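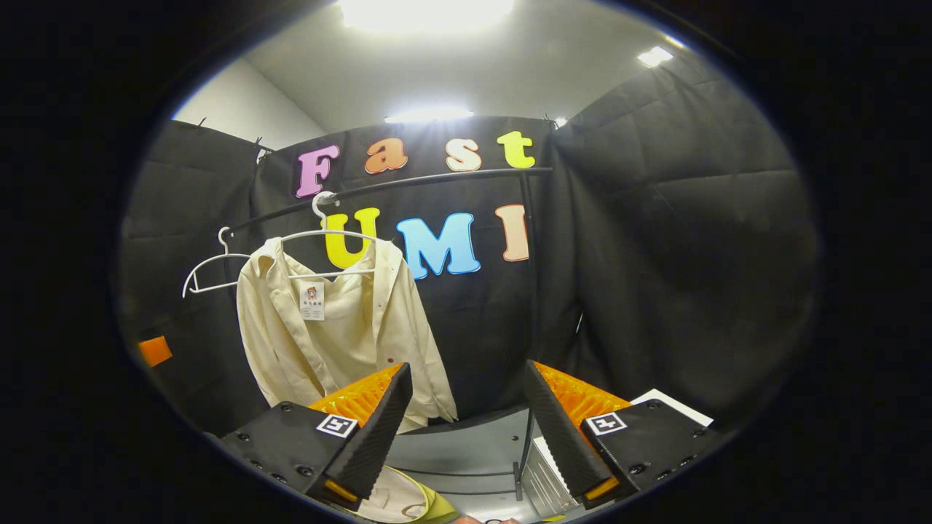
How do you get the gripper opening out of handheld demo video when the gripper has no encoder?

Put a square marker on each jaw, detect both markers in every video frame, and turn the distance between them into a jaw width using two reference readings, one fully closed and one fully open.

The rest of this page is the long version of that sentence, with the parts that cost us a spring. The commands assume Trasari, the small toolkit we keep at Ornevberg for turning recordings into training data. If you have your own toolkit, the order of operations still holds, and you may enjoy translating my flag names into better ones.

Before you start

You need a recording from the gripper camera, a lens calibration file for that same camera, and a short width clip (open and close the jaws slowly a few times, nothing between them). I'll use a shirt on a hanger as the running task. Cloth is a good test, being thin, floppy and fond of getting in front of markers.

Step 1. Undistort the points and leave the pixels alone

The tempting first move is to flatten the whole wide-angle video and run the detector on the result. I did this for a month. Flattening stretches the outer part of the view like pizza dough, and the markers come out large, soft and hard to read.

Run the detector on the raw video, then pass only the corner points through the lens model:

trasari detect --raw demo.mp4 --out corners.json
trasari undistort corners.json --lens lens.yaml --out rays.json

If your calibration file has the usual pinhole distortion terms in it, go back and make a proper fisheye one. The pinhole kind will load without complaint and give you numbers that look like numbers.

Step 2. Get a pose for each marker

trasari pose rays.json --marker-size 18 --out poses.json

The size is in millimeters and means the black square, edge to edge, leaving out the white margin. Measure the thing you stuck on the jaw. Printers have opinions about scale and do not share them.

Each jaw has its own marker ID, and left and right are set in the config file. Swap them and you get a negative width, which Trasari will helpfully clip to zero, so that your gripper appears to have been shut since birth. Check this first if everything looks suspiciously calm.

Step 3. Turn distance into width

The markers sit on top of the jaws, some way from where the finger pads meet, so the distance between marker centers is never the opening itself. Run the width clip through the first two steps and then:

trasari fit-width width_clip/poses.json --out width.yaml

It takes the smallest and largest stable distances and maps them to closed and open. Only the sideways part of the distance is used. Depth from one small square is noisy, and adding it in makes the jaws appear to breathe.

Redo the fit whenever a pad or marker is replaced. Soft pads squash, too: a hard squeeze can read slightly below zero. Leave those values in if your policy can cope with them, as they carry a little information about how hard somebody was gripping.

Step 4. Fill the gaps without inventing things

Markers vanish. A sleeve falls over one, a hand goes past, the ceiling light turns a white margin into a white everything. The default rules are:

- gaps of 4 frames or fewer: straight line between the two ends
- longer gaps, one marker still visible: mirror the visible one across the gripper's center line
- longer gaps, no markers: mark the stretch invalid and keep it out of training

The mirror rule works only if both jaws move together mechanically. Ours do. If yours don't, turn it off with --no-mirror.

An earlier release filled long gaps with a smooth curve. The curves were beautiful. They also opened the gripper halfway through a pull on a collar, and the policy trained on them learned to let go of shirts at that exact point with real conviction. Tove Zoëga found it by plotting width against time for a single episode, something I had been meaning to do.
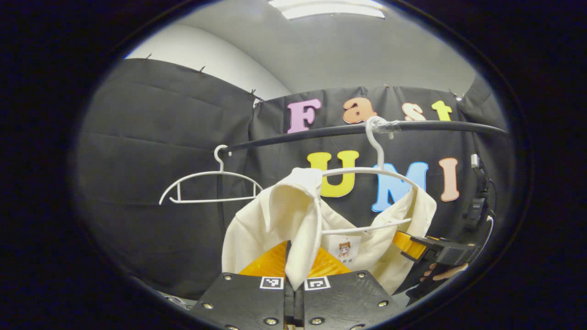 Plot yours as well. For a pull on a garment, a healthy trace sits high while the gripper approaches, drops quickly, stays flat and low for as long as the cloth is held, then rises. With one layer of shirt between the pads, the flat part should sit barely above the closed reading. If it wanders, suspect the detector before you suspect the person holding the gripper, who is probably standing next to you.

Step 5. Smooth it, a little

A median filter is plenty. Anything heavier rounds off the moment of closing, and that moment is the bit you collected the data for. Keep the window short and odd:

trasari smooth width_raw.csv --median 5

Step 6. Check the lag

The policy sees width and picture together, so they should agree in time. With video-derived width they do by construction. Robot-side width comes from the motor driver and arrives late. Log both on the robot, close the jaws on nothing, and compare. On the Mishra arm the driver reading trailed the camera by 8 frames, and until we shifted it the arm would grab, fail to notice, and politely grab again.

When it still looks wrong

Width jumps between two values: a marker pose has two possible answers and the solver keeps changing its mind. Add --prefer-last.

Width is perfect in the middle of the view and drifts near the rim: recalibrate, holding the board right out at the edges this time.

Everything is 1,000 times too large: meters and millimeters. Baptiste Perrin has a patch that warns about this. I have a patch that removes the warning when it annoys me, and I no longer recommend it.

Related pages
- Fisheye calibration with Dollcombe, start to finish
- Two grippers, one clock: syncing left and right recordings
- Cutting long recordings into episodes
- Trasari config file reference

Last updated: July

Contact the Ornevberg tools group | © Ornevberg | Back to top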